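Kitchen lending room opens in the Skallari building

Since the beginning of February, people who live near Baran Street can borrow things for the kitchen in the same way as they borrow books. The new lending room is on the ground floor of the Skallari building, behind the bicycle entrance, and it is run by the neighborhood association Imiva. More than 400 objects are already written in its catalog, from egg slicers to a fish kettle that needs two people to carry it.

The idea is older than the room. Renata Szewczyk, chairwoman of Imiva, told us she started to think of it three years ago, when she moved from a house into a small apartment and had to decide what to do with her jam pots.

"I used them for two weeks every year," she said. "For the other fifty weeks they were standing under my bed. I did not want to sell them, and I did not want to sleep above them any more."

At first she kept a list on paper of who in the building had what, and neighbors called her when they needed something. The list grew to several pages, and people began to call in the evening. After the furniture store Wumar left its office on the ground floor, the owner of the building agreed to rent the space to the association at a reduced price for the first 12 months. The shelves and some of the tables were left by the store. The association paid for new lamps, a second sink and the repair of the door.

How the borrowing works

A person who wants to borrow must first become a member. The membership costs 9 dollars per month for one household, and it is possible to stop it at any time. For this price a member can take home up to five objects at once and keep them for two weeks. Large pots, the fish kettle and everything with an electric plug can be kept for one week only, and they must be reserved in advance by telephone or at the desk.

There is no deposit for small things such as ladles, graters and cake forms. For electric appliances there is a deposit of 20 dollars, which is given back when the appliance returns clean and working. The rules on the wall explain what "clean" means, and they are rather strict on the subject of baking trays.

Leszek Szewczyk, who is Renata's brother and worked for many years as an electrician, checks each appliance before it goes on the shelf. He looks at the cable, the plug and the thermostat, lets the appliance run for half an hour, and then writes his initials in the notebook. Donated appliances that do not pass are given back to the owner or taken to the recycling yard.

"People bring us very good things and very bad things," he said. "A toaster oven I always open and look inside. The crumbs tell me a lot about the previous life."

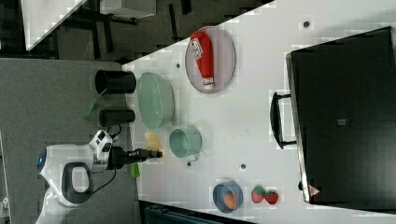
Sorting the donations has been the largest part of the work until now. Everything that comes in is first put on a table so that it can be looked at, and after this it is washed, described and given a number. The description must be understandable for somebody who has never seen the object, and this was more difficult than the association expected. A bowl can be a mixing bowl for one person and a salad bowl for another, and there was a long discussion about the difference between a pot and a saucepan. In the end the catalog uses both words and the search finds both.

Maja Zieliński, a student of library science, made the catalog during her winter break. She divided the objects into groups by what people do with them, for example "baking," "preserving," "serving many guests" and "cooking with children." The last group was her own wish. It contains small aprons, low stools, light bowls and play food, and also some real tools which are safe for small hands.

"When my mother cooked, I was always under the table with my own pots," she said. "A child who has something to do in the kitchen stays in the kitchen. So I wanted that parents can borrow for the whole family and not only for themselves."

The group was at first meant to be one shelf, but it has already moved to a larger one. Kindergartens have asked if they can borrow from it too. Imiva is now preparing a separate membership for schools and kindergartens, and the price for it will be decided in spring.

What people borrow

It is still early for exact numbers, but the notebook at the desk shows what is popular. Waffle irons were gone on the first morning. Large soup pots are in demand before family celebrations, and the two pasta machines have a waiting list. Nobody has asked yet for the yogurt maker, although three of them were donated.

Dorothy Tindall, who lives on the fourth floor of the Skallari building, was among the first members. She borrowed a springform and a set of serving plates for her husband's birthday and came back one week later for a pressure cooker.

"I wanted to buy a pressure cooker for a long time, but I was a little afraid of it," she said. "Now I tried it for two weeks with beans and with beef, and I know that I do not want one. That saved me money and also a place in the cabinet."

Other visitors have mixed feelings. Leokadia Michalski, who has cooked for church festivals in the neighborhood for most of her life, likes the room but finds the two weeks too short. When the plums are ready, she explained, they are not ready on one day, and a person who makes preserves needs the big pot for a month. She has asked the association to make an exception for late summer, and Renata Szewczyk said that this will be discussed before the season.

There was also a question from the tenants about noise and about smell, because the plan included cooking evenings. The association has promised that the cooking evenings will finish at 9 p.m. and that the window to the yard will be closed after this hour. Frying is not planned for the moment. The first evening will be about dumplings, and participants should bring their own rolling pin or borrow one at the desk.

Help with washing and with carrying

The room has a hot water connection, but it does not have a dishwasher. Imiva would like to buy one with the income of the first year. Until then, objects that return not clean enough are washed by hand, and the member pays a small fee. The fee is 3 dollars for a pot and 1 dollar for smaller things. According to the notebook it was collected four times up to now, and three of these were for baking trays.

For older members who cannot carry heavy things, there is a cart with rubber wheels. It can be taken home and must be brought back on the same day. The entrance from Baran Street has a ramp. The entrance from the yard has two steps.

What the room is still looking for

At the moment the association is especially looking for large colanders, good kitchen scales, muffin tins, a second meat grinder and cake carriers with a lid that closes well. It does not need more mugs, fondue sets or coffee machines with capsules. Knives are accepted only in a cover or wrapped in thick cloth. Food, spices and opened bottles of any kind cannot be put in the catalog, so donors are asked to take them out of the boxes before they bring them.

Objects that come without their lid are accepted too. A box under the window is filled with lids that have no pot, and visitors are welcome to look through it. Leszek Szewczyk has already found a lid there for a pan which he has owned since he was married.

Donations can be brought during the opening hours, and it is better to call before bringing more than two boxes, because there is not much space behind the desk. Donors receive one free month of membership for each full box. If somebody wants their object back later, for example because it belonged to a grandmother, this can be written in the catalog, and the object is then treated as a loan to the association.

The lending room is open in the afternoon from 3 p.m. to 7 p.m. on working days. New members need an identity document and a proof of address. Places for the dumpling evening can be reserved at the desk, and the price of 12 dollars includes the flour and the filling.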